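**Re: [sim-manip] Open day at Friesen - what did they run?**

On 21 Apr 2023, Jérémie Besson wrote:

> I couldn't get to the Friesen open day. Was the two-arm kitchen demo in simulation only, or did they have hardware? Also, is Rollulano still the physics back end, and what step rate do they use?
>
> Jérémie

Simulation only. They had the Clurnis scene on the big display and a second monitor cycling through the other views. Stills below, in no particular order. The overhead one is the second.

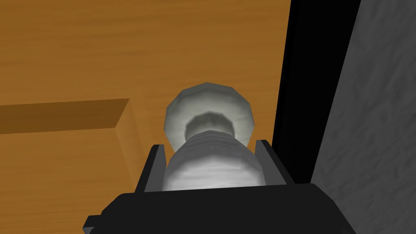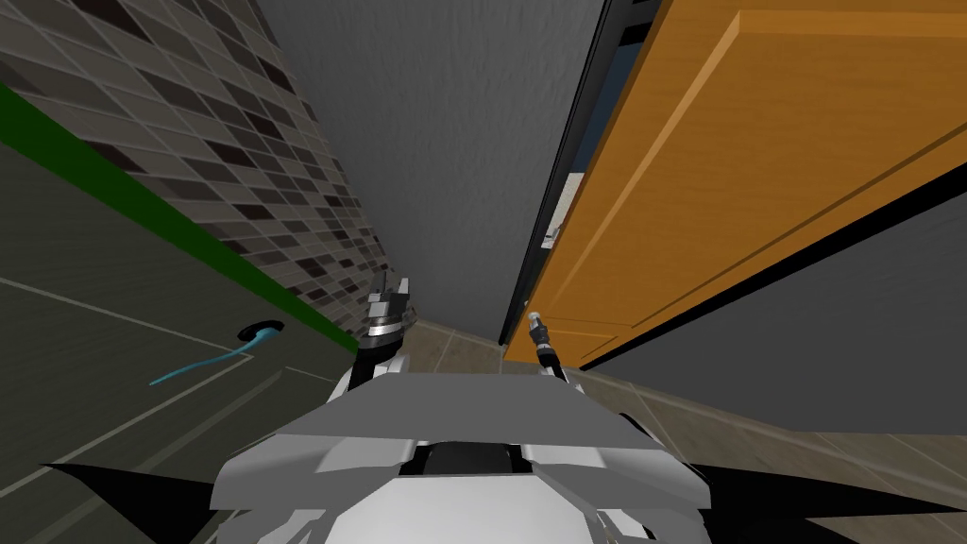
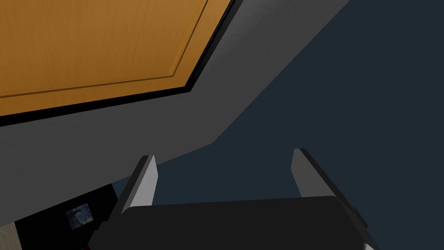
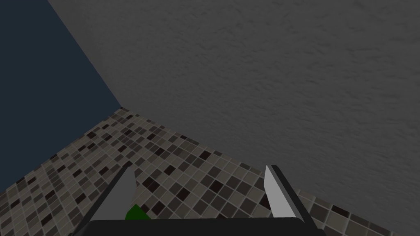

All four rendered in simulation; gripper visible in each.

*Page last changed: 21 September, list archive*

On your questions:

Rollulano is still the back end. The physics step is 800 Hz and the views are rendered at 60. They tried rendering every view at full size and dropped it, as the demo machine couldn't keep up with a second session open.

The first still is the one I'd look at. The white pawn-shaped piece is between the two fingers there, and the contact model is what I went to ask about. Friesen uses a patch per finger pad, with friction set per object. I asked for the friction values and was told they will be in the release notes.

In the third still the fingers are open with nothing between them. Wide opening is the default on approach, and the planner doesn't narrow it for small parts. Somebody from Allosness asked if that costs time in tight spaces like the gap in the overhead view. The answer was yes - they accept it for now.

The fourth has the mosaic tile texture close up. Their tracker had trouble with that surface in early tests. They now randomize tile shade between episodes, 38 variants so far.

Things I did not get an answer on:

- whether the two arms share one planner or get separate ones
- license terms for the scene files
- joint limits, which differ between the handout and the slides (the handout is version 2, so I'd trust that)

There's a repeat session in September. If you go, please ask about the planner. I can send you a scan of the handout off-list.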